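Fault 29

The log entry for fault 29 was one line long: right arm, grip force not released, 14 seconds. Leokadia Rutkowska read it twice and went back to the start of the shift.

The task was cutlery sorting. Two arms, three wire baskets, knives in one, spoons in another, ladles and the rest in the third. Drimstead had written the grip routine and Jollance had signed for it. The routine said a gripper opened when the controller confirmed the item was over its basket. At cycle 1103 the controller had confirmed it and the gripper had stayed shut.

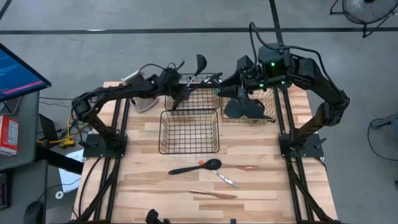

"Run it again," said Libor Baláž.

She ran it again at quarter speed with her hand on the stop button. Five cycles passed without a fault. On the sixth the right arm reached its drop point, reported itself open, and held on.

"It thinks it let go," she said.

"Then what does it do next?"

She checked the sequence. After a release, the arm was free to cross to the other side. The left arm would be told the space was clear.

Libor pressed the stop himself. Both arms locked where they were.

They found it at ten that night. The release signal came from the command and the jaw sensor was never read - someone had turned the check off in August to save time on each cycle. The initials on the change were hers.

She typed them into the report, in the box marked Cause, and switched the check back on. Then she reset the counter to zero and asked Libor to stand behind the line.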